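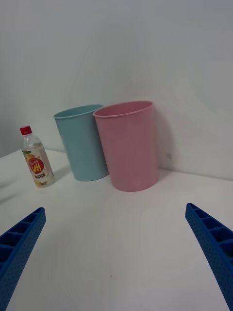 One early user wrote in to ask why the Gavari Roster Kit won't accept a nickname in the Surname field. It won't because every paratrooper in 1944 seems to have been called Red, and the index can only take so much.

4.3 Entering a soldier's record

Before you start, have the discharge papers, or a legible copy, at your elbow. Family legend goes in a separate field (see step 6).

1. Open Rurkden and choose New Person. A blank record appears with 50 fields. You will fill in nine of them and feel guilty about the rest.

2. Type the surname, then the given names. Put the nickname in the Known As field. Rurkden adds the quotation marks itself, so if you add them too, he will have four.

3. Enter the place of birth as it was called at the time. Towns move between counties more often than you'd think.

4. Under Unit, pick from the list. The Jadetti unit list holds 1293 companies and batteries. If yours is missing, type it in full and press Add.

Note: Company letters skip J. Please stop adding a J Company.

5. Enter the enlistment date. A month alone will do, so "February" is fine. "Before the war, probably" is not.

6. Put stories in the Recollections box, up to 2000 characters. Name the teller and the year of telling.

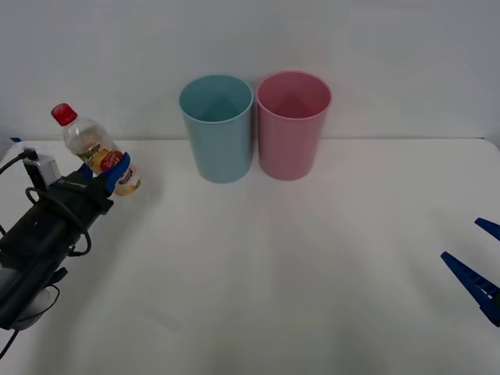 A reader of the last edition objected that her grandfather's jump into the duck pond needed more room than that. Use Continue on New Card, and consider whether the duck needs its own paragraph.

7. Press Save. Rurkden gives the record a number, such as 218. Write it in pencil on the back of your paper copy.

Caution: Merge cannot be undone. Two men with the same name in the same platoon may be two men. Compare service numbers first, and check middle initials against the Tsoukalas card index before you turn cousins into one very busy corporal.

To correct a saved record, go to section 4.4.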